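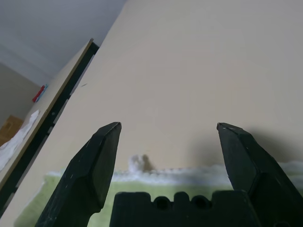 I have started and quit four languages in my life, so when Tineke Nijs told me over the phone that most people quit at the same spot, I wanted to know where the spot was. "Right after the numbers," she said. "You learn to count, you learn to order soup, and then someone talks to you at normal speed and you want to go home." She's been running a Dutch conversation evening in Remham for years, and she has opinions about everything, including furniture. The best thing for a nervous beginner, she told me, is a big plain beige tabletop like this one, because with little café tables people pair off with whoever they came with and speak English all night. I laughed, and then I remembered doing exactly that in a Spanish class.

Anyway, I asked if we could talk properly, and she said sure, as long as I brought cookies (I did!).
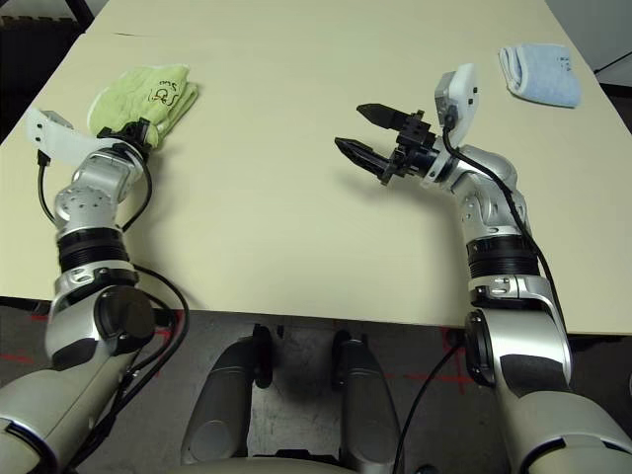
By Gun-woo Ham
Posted 13th January in People & Places

Tineke grew up speaking Dutch at home and English everywhere else, and she says she was lazy about both. "My grandmother corrected me constantly. I'd say a sentence and she'd say it back to me, fixed, and then not answer the question. It drove me nuts." Her one firm rule at the evening comes straight from that. You don't fix somebody's sentence unless they ask.

I wondered if that meant people just kept on making the same mistakes forever.

"Some of them do," she said. "So what? Wim Koster has been getting his word order wrong since the first night and he's the funniest person there. People wait for his stories."

I got to talk to Wim too, for a few minutes, and he's very proud of this. He moved here as a kid and lost nearly all his Dutch by high school, and he came back to it at 40 when a cousin wrote him a long letter he couldn't read. "I got the hello and I got the weather," he told me. "Then two pages of nothing." He keeps the letter in his glove compartment and reads a bit more of it whenever he's waiting for someone. He's still stuck on one paragraph that he thinks is about a boat.
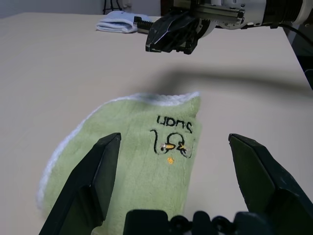 What surprised me most was how little homework there is. Tineke doesn't give any out. She used to, back when she had a workbook and 231 flash cards that she'd cut by hand, and she says the cards mostly made people feel guilty. Now she tells everyone to pick one dull thing they do every day and talk their way through it out loud in Dutch. She does the dishes in French, which she's learning herself, badly. "I know the word for colander. I've never needed it in a conversation, but I'm ready."

I asked about accents, since mine is the thing I'm shy about. She made a face. "Matvii Demchenko came to us with Ukrainian and English and a little German, and his Dutch sounds like all of them. You understand every word he says. Who cares?"

And the quitting? She says people drift off in July and feel too embarrassed to come back, and she wishes they'd just walk in and sit down. She'd like a second evening for the really new folks, if she can find a room that's free.

I've got a Spanish book on my nightstand again. Last night I told the cat what I was having for dinner, and I had to look up "leftovers."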